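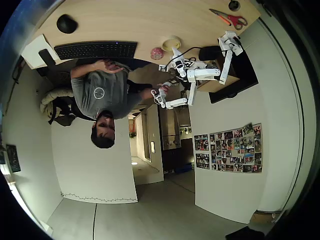
Desk layout: revised notes for the shared rooms
Posted 2018-05-19 by Hugo Nieto

The desk notes from last August have been rewritten. The old version assumed everyone had a drawer unit, and most desks in the Lozano building no longer have one. What follows applies to all single desks on both floors. The standing benches in the Trivlow room keep their own sheet, which Consuelo Aranda is still editing.

Keyboard and mouse
The keyboard goes parallel to the front edge of the desk, with enough bare surface in front of it to rest the wrists. Full-length keyboards take up a lot of the working width. If you don't use the number pad, ask Bonifacio Carrasco for one of the short ones; he has 4 in the stock cupboard. The mouse sits level with the keyboard while you are typing. When the middle of the desk is needed for handwork, push both to one side together and bring them back together. A mouse left at the far end of the desk means a long reach, and the shoulder pays for it by late afternoon.

Small tools
Scissors, tape and similar items may stay on the desktop if they are in daily use. Lay scissors flat, closed, toward the back, handles facing the side you pick them up from. Tape rolls lie on their side. Standing on edge they travel, and we have lost two behind the radiators this spring. Colored handles and yellow tape are easier to find on a pale wooden top than the clear or black equivalents, and the next stationery order has been changed to suit. Small balls and other desk objects are a personal matter, provided they are not on the part of the desk where you work.

Paper
Loose sheets go to the corner farthest from the working hand. One sheet is fine. A stack belongs in a tray. Trays are on the Zestus order and should be here with the next delivery.

Cables
Run cables along the back edge where the desk allows it. Where a cable has to cross the top, keep it behind the keyboard line and leave slack at both ends. Covadonga Llorente will bring adhesive clips on request -- state the cable thickness, because the thin clips do not open far enough for power leads.

Chairs
Cushions and pads are allowed on all office chairs. A pad draped over the chair should be checked now and then, as it slides forward and shortens the seat. Set the chair height after the cushion is on. Bags may hang from the side of a chair if they are light and the straps clear the casters. Heavy bags pull the chair off level and should go in the Lorko lockers, of which 24 are now fitted with working keys.

Walls
String garlands and other light decorations can stay up. Use removable putty on the white panels, no pins.

Corrections to these notes go to Covadonga Aranda in the upstairs office. Requests for short keyboards still go to Bonifacio.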